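Saturday, May 15, 2021

The sourdough diary, continued
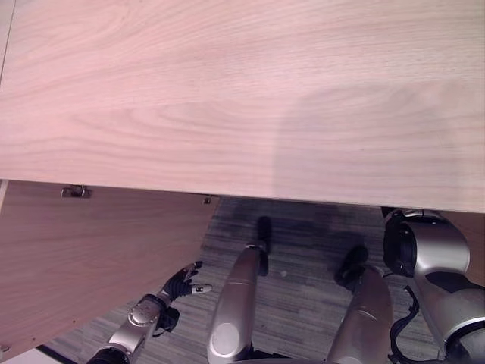 So the starter is alive again! I really thought I'd killed it in January when I left it behind the toaster and forgot it existed, but Jiahui Luo told me to scrape off the gray stuff, keep a spoonful from the bottom and feed it rye for a week, and by Thursday it was climbing out of the jar. I did my first real dough this morning, and I've now decided I want a proper kneading board, a big heavy one, because flour on a tabletop with all that wavy wood grain is impossible to judge - pale flour, pale wood, and I can never tell if I've put down too much until the dough goes stiff on me. Anyway.

The dough was 300 grams of bread flour, a handful of the rye, water, salt, and way more starter than the recipe wanted (I was excited, okay?). I gave it four folds and then had to leave it alone, which I am terrible at. I cleaned the bathroom. I called my sister and she didn't pick up. I read 2 chapters of the Gajdoš novel and still don't know who the cousin is.

Afshin Arabzadeh came by around lunch with the flour he'd picked up for me from Gesora, and he stayed for coffee, and then he wanted to talk about ovens for an hour. He thinks mine runs cold in the back. He may be right! My last three loaves all came out with one blond side, and I've been blaming the pan this whole time. He's going to lend me his thermometer if he can find it.

First loaf went in at four. It spread more than I wanted, so it's kind of a discus, but the crust crackled when I took it out and the kitchen smelled so good I cut it way too early. Gummy in the middle, of course. I ate two slices with butter and salt standing up, and I regret nothing.

Second half of the dough is in the fridge overnight. Tomorrow I'll try a longer preheat and turn the loaf around halfway. Also need to buy more rye, and call my sister back.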